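3. Sorting out the two Nyaga households

I came to the Nyaga puzzle by way of a parish index, and I should say up front that I went in expecting an easy afternoon. My great-grandmother's people were called Nyaga, they lived in Skakia before they crossed, and the index for Skakia had been typed up years ago. How hard could it be? Well, the index has 3022 entries in it, and the name turns up spelled in so many ways that I gave up trying to search for it and just read the whole thing from the top, a few pages a night (with a lot of tea).

What I ended up with were two families. Both lived in Skakia, both had a father who worked at the Grolow mill, and both named their oldest daughter after the same saint. If you only had the baptisms you'd take them for one household with a lot of children, and that's just what two earlier family trees did. I did it too, for most of May. I even printed a chart!

The trouble started with a burial. The mother in my supposed single family was buried in the winter, and then, according to the baptisms, had another baby the next summer. I checked the page again, thinking I'd mixed up the years, but the clerk's hand is very clear in that book. So either the clerk had the wrong woman or I did, and my money was on me.

I went back and wrote out every entry by hand, one slip of paper each, and sorted the slips by godparents instead of parents. I can't recommend this enough to anyone stuck in the same spot. The godparents fell into two piles almost right away. One pile had people from the mill row in Grolow, and the other had people from Brilano, up the valley, who hardly show up in the Skakia books otherwise. Once I saw Brilano on those slips I wrote off for its marriage register, and entry 601 gave me the second couple, with the bride's home village written in the margin.

Figure 3. Drying cloth, gray.

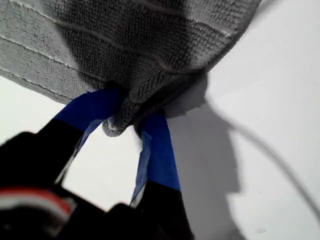 Posted in Working Papers, Skakia Families Project
By the project editor | July 3, 2025

With two marriages in hand, the children could be shared out. I gave a child to the Brilano couple if at least one godparent came from the Brilano pile, and to the Grolow couple if both came from the mill row. That left a small number I couldn't place, and I've kept them in a separate list with a question mark. I'd much sooner leave a baby unassigned than hand it to the wrong mother and have somebody copy that for the next twenty years.

The mill's pay book helped a little. It covers 200 workers in its first volume, and there are two Nyaga men in it, one marked "elder." I used to read that as father and son. Now I lean toward cousins, or maybe no relation at all, as the clerks in that office seem to have used "elder" for any older man who shared a name with a younger one.

What I still don't have is the passage. The 3000 or so names people like to quote for the Skakia emigration come from a later newspaper piece, and I haven't found the list behind it. The Brilano burials are next on my pile, starting with the years the index skips.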